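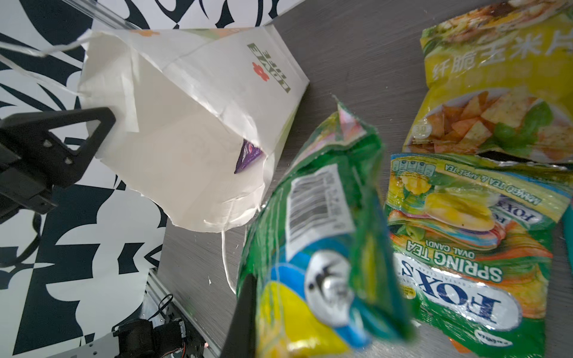

Figure 1. White paper shopping bag with string handles and a snack package inside.

Paper, Plastic or Neither: Carryout Bags in the Lorner Shopping District
Final project report, Introduction to Environmental Studies

1. Background

The town of Lorner started charging for plastic carryout bags two years ago. Stores can still hand them out, but the customer pays for each one and the charge has to show on the receipt. Paper bags were left out of the rule. Stores can give them away or charge for them, whatever they like.

Our group wanted to know what happened after that. Most of us shop in the district and we had noticed a lot more paper bags, but we did not know if people were using them again or throwing them out the same day. We also wanted to know if the charge had made people bring their own bags, as the town said it would.

We had three questions:
What do shoppers in Lorner carry their purchases home in?
What happens to paper bags once they are at home?
How many trips can a paper carryout bag make before it fails?

2. Methods

The project had a street count, a survey and a strength test.

For the street count, two members stood near the exit of the parking lot behind Garba, which is the largest grocery store in the district, and two stood on the main street across from the smaller shops. We counted until we reached 500 shoppers leaving with a purchase. Each shopper was put down as plastic, paper, own bag or no bag. If someone had more than one kind, we went by whichever they had the most of. We counted in the late afternoon in October, when both places are busy.

For the survey we asked 40 shoppers to answer a short set of questions on a clipboard. We took whoever was willing to stop. We did not ask for names or ages. The questions were about how many bags they keep at home, what they use them for and whether they knew what the town charges for plastic.

For the strength test we used paper bags of two types. The first was the heavy brown bag with flat paper handles from Garba. The second was a lighter white bag with string handles, the kind a gift shop or bakery uses. We loaded each bag with canned food, carried it one lap around the science building, emptied it and started over. A bag had failed when a handle came off or when something fell through. We stopped at 19 laps because of class time.

3. Results

3.1 Street count

The biggest group was people using their own bag, a little under half of everyone we counted. Paper came second. Plastic and no bag were close to each other at the bottom.

The two locations were very different. At Garba most people had their own bags, many of them stored in the trunk of the car and brought in with the cart. On the main street, paper was the most common by a wide margin. People buying one shirt or a box of cookies did not seem to have planned on shopping, and the store put the item in a bag without asking. We saw this happen at several counters when we went inside to warm up.

Plokis, the discount store at the north end, was the only place where plastic was still the most common. It does not stock paper bags at all.

3.2 Survey

Almost everyone said they keep paper bags at home. The usual answer was a stack between the refrigerator and the wall, or a bag full of other bags in a closet. When asked what they do with them, people most often said they put recycling in them. After that came packing lunches, wrapping gifts, lining the trash can in the bathroom and carrying things to a relative's house.

Very few people said they take a paper bag back to a store. One person told us it would feel strange to walk into one shop with the name of another shop on the bag. A second person said something close to that. We had not thought of this and did not have a question for it, so we can't say how common it is.

Only 3 of the people we asked knew the correct charge for a plastic bag. Most guessed too high. Two people thought plastic bags had been banned.

3.3 Strength test

The brown bags did better than we expected. None of them failed before we had to stop, although the bottoms were getting soft and one had a split along a side fold.

The white bags were less even. Some made it through the whole test and some did not last half of it. When they failed it was nearly always at the handle. The string pulled up through the paper, first on one side, and then the bag tipped and the second side went soon after. The paper itself mostly held, even when it was badly creased. With a lighter load the white bags would have lasted longer, and cans are not what they are made for.

We also tried one wet lap with each type. Both bags came apart before the end of it - the white one at the front steps.

4. Discussion

The charge on plastic seems to go along with people bringing their own bags to the grocery store, but we have no count from before the rule, so we can't say it caused the change. A few people in the survey said they had been using cloth bags for years.

On the main street, people have mostly moved to a free paper bag. A paper bag takes more material to make than a thin plastic one, so it needs to be used more than once to be worth it. Our test says a dry paper bag can do that. Our survey says it usually does not, at least not for shopping. Holding recycling is a second use, but it is also the last one, because the bag goes out to the curb with what is in it.

The handles matter more than we thought. A bag with one torn handle is still a good bag, but none of us would take it to a store. A small square of card glued inside the rim where the string goes through might help. One of the white bags had this and it was among the ones that made it to the end.

5. Problems with the study

We counted only in one month and one part of the day. Morning shoppers may be different. The survey was small and made up of people with time to stop, which probably leaves out parents with young kids. Sorting people by which bag they had the most of was hard to do fast, and our two pairs may not have done it the same way. The laps were on flat sidewalk except for the front steps.

6. Suggestions

Stores on the main street could ask "Do you need a bag?" before reaching for one. Cliltus, the stationery store, already does this and has a sign about it by the register. The town could also print the plastic charge on a poster at the store entrances, as so few people knew what it was.

If another class picks this up, we would suggest doing the count in both the morning and the afternoon, and adding a question about carrying one store's bag into another. Our count sheets and the blank survey are in the department folder.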